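Werkstattkurs Greifarm, Handout zum zweiten Abend: Vom Simulator auf die Werkbank

So, letztes Mal sind wir ja beim Kabelbaum hängen geblieben (meine Schuld, ich rede zu gern über Stecker). Heute geht es um den Teil, den ich zu Hause am liebsten mache: erst mal alles am Rechner greifen lassen, bevor sich am echten Arm irgendwas dreht.

Kurz zur Erinnerung, wie der Aufbau bei uns aussieht. Der Arm steht in der Werkstatt Lundside hinten an der Wand, der Greifer hat zwei Finger, die Kamera sitzt am Handgelenk und schaut an den Fingern entlang nach vorn. Die Steuerung läuft über die Prollar-Platine, die Melati Harahap uns gelötet hat. Daheim habe ich dasselbe noch mal als Modell, das Projekt heißt Skurkberg. Fragt nicht, der Name ist geblieben!

Die Handkamera ist am Anfang gewöhnungsbedürftig. Das Bild wandert mit jeder Bewegung mit, und "links" heißt links vom Greifer und hat mit links im Raum nichts zu tun. Edmund hat im Juni einen ganzen Abend lang Vorzeichen getauscht, bis wir das gemerkt haben. Schreibt euch also gleich oben ins Skript, in welchem Koordinatensystem ihr rechnet.

Was ich euch für die Übung mitgebe:

Startet mit offenem Greifer und fahrt ihn ohne Objekt über den Boden. Nur fahren, nichts greifen. Schaut euch dabei an, wie viel vom Bild der Greifer selbst verdeckt - das ist bei uns eine ganze Menge, und genau dort seht ihr später auch das Werkstück nicht.

Dann die Texturen. Ich nehme gern Fliesen, am Fugenraster erkennt man nämlich sofort, ob die Kamera schief sitzt. Gemusterter Stein ist für die Objekterkennung dagegen richtig gemein, und bei schwachem Licht wird es noch schlimmer. Lasst das Licht trotzdem mal schwach, in Lundside ist es abends auch nicht besser.

Zum Schluss die Griffe. Mein letzter Durchlauf hatte 1.424 Versuche und lief über Nacht, für euch reicht ein Bruchteil davon. Sulastri Sopacua hat ein Auswerteskript geschrieben, das liegt im Kursordner unter Sutanto. Bitte die Rohdaten nicht überschreiben, das ist mir schon zweimal passiert und ich ärgere mich heute noch.

Wer beim Einrichten hängt, fragt am besten Suryani Pillai, die hat das Ganze auch unter Windows zum Laufen gebracht. Ich brauche vor Ort ungefähr zwei Stunden, bis der echte Arm kalibriert ist - kommt also ruhig etwas später und bringt eure Skripte mit.

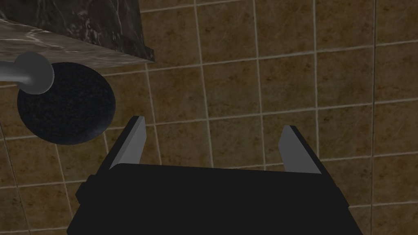 Abgelegt unter: Selbstbau & Robotik, Kursunterlagen

© Offene Werkstatt Lundside | Kontakt | Nach oben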